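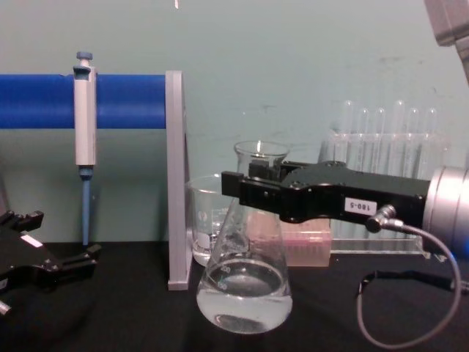
Session 2: Glassware and Liquids on the Bench

Tridley Practical Course, notes for participants
Last updated: 3 February 2023

Please read these notes before you come to the laboratory. We will not repeat them at the bench.

The Erlenmeyer flask has a wide base and a narrow neck, so it is good for swirling. The marks on its side are only a rough guide, and the same is true for the marks on a beaker. If the protocol asks for an exact volume, use the pipette or the measuring cylinder.

Before you start:
- Write the contents on every vessel, also when it is only water.
- Put tall glass behind and small glass in front, but never at the edge of the bench.
- Check the tubes for cracks. A cracked tube goes in the glass bin – not in the sink.

Pouring. Hold the beaker so that the spout points to the receiving vessel. Pour slowly and stop a little before the mark. The last 2 ml are added with the pipette.

Reading. Bring your eyes down to the level of the liquid and read at the lowest point of the curve.

Pipettes. A micropipette is hung upright on its stand when you are not using it. Do not lay it on the bench with liquid in the tip. Take a new tip for each solution and close the tip box afterwards.

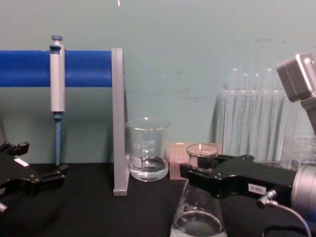

Mareike Lindemann asked in September whether a tip may be kept when the same solution is taken several times. Yes, it may, as long as the tip has touched nothing else. In her group up to 33 tips were used for one dilution series, and 7 would have been enough.

For next time, please bring your calculation for the dilution series on paper.

Contact: Tridley course office | © Tridley | Back to top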